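4.2 Handover from operator to Stitora cell

With the cell in service, the packing operator no longer lifts headsets on and off the stands. The operator sets out the table, starts the cycle and answers stops.

1. Clear the table and put one stand at the taught position.
2. Hang the headset on the stand.
3. Step back and press START. Speed is held at 50 mm/s for the first 2 cycles.
4. If the cell stops, note the code in the shift log before resetting.

Note: Code 85 – grip not confirmed – is passed to the line lead, Renu Jaiswal.

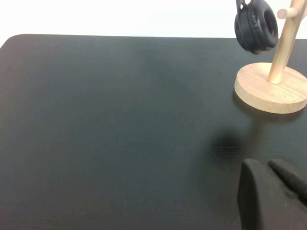
Fig. 7 Wooden stand with headphones, gripper fingers at lower right

CAUTION: Do not reach between the gripper fingers while the cell is powered. Hand re-hanging is allowed in HOLD only.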